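Throwing away the blurry bits (or not)

2025-09-15

So I finally got the Garrido numbers back and I've been grinning at my screen since lunch! Quick recap for anyone who missed the March post: we train a policy from wrist camera video to tidy a desk, pens into the holder mostly, and I'd always filtered out the motion-blurred images first. Everyone I'd copied did that, so I did too.

This time I trained 2 policies on the same 3,723 episodes. One, Trusis, got the cleaned set. The other, Bondska, got the lot, smears and all.
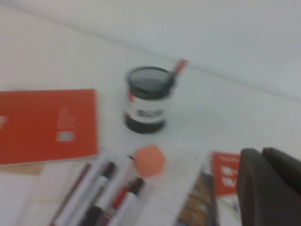
And Bondska won! Over 2,406 trials it dropped fewer pens and, my favourite bit, it recovered far better after a fast swing of the arm. Trusis tended to freeze there for a moment, as if it had never met a moving camera (well, it hadn't, I'd deleted them all).

My guess is that blur tells the network something about speed. I can't prove that yet. Roughly a third of the gain goes away if I feed in joint velocities as well, which fits, but I'd want more runs before I put it in a paper. Oh, and markers are still harder than pens for both of them, no idea why.

Next up is the same test with the Nutix gripper, once I've fixed its cable.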